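# brulletti-blocks

Data card for the small-block subset of the Brulletti handheld manipulation set. Maintained by Aarti Yadav and Relu Vlad. Last schema change: January.

## Contents

Episodes of tabletop picking and regrouping, collected with hand-held grippers by operators walking between stations at the Wendholm site. Objects are small colored blocks on a light tabletop. Each episode holds wrist-view video, gripper width, and a 6-DoF pose track. No robot was used in collection.

## Method

The subset was built to test whether a policy trained only on hand-held data can choose among touching objects of different colors. Earlier runs used isolated blocks and told us little about contact between neighbors. Operators were asked to start with the jaw open above the blocks and to close only after a short hover - the hover gives the width estimator a stable reference.
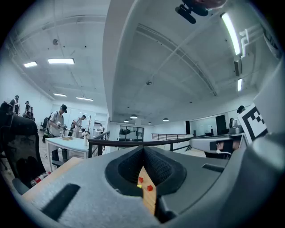
Pose is estimated from visual features and the inertial track. Marker detections are stored separately and are not fused by default. Set `use_tags: true` to include them. Episodes with tracking gaps longer than 12 frames were dropped by `filter_gaps.py`.

## Results

Baseline is the Trenia diffusion policy, action horizon 15, observation history 2. Training on the full subset improved grasp success on touching blocks by up to 14 points over the isolated-block model. Most remaining failures are double grasps. Color confusion was rare. The Hsieh variant (no history) oscillates above the target and is kept for reference only.

## Known issues

- Sessions were recorded in a shared room. People and other stations appear in the background. Do not crop below the default field of view - it degrades pose.
- Width is unreliable near full closure, where the foam compresses.
- Timestamps in the first release drift against the inertial clock. Run `resync.py` before training.

## Contact

Schema and loaders: Emilian Dinu. Policy checkpoints: Domnica Mihăilă.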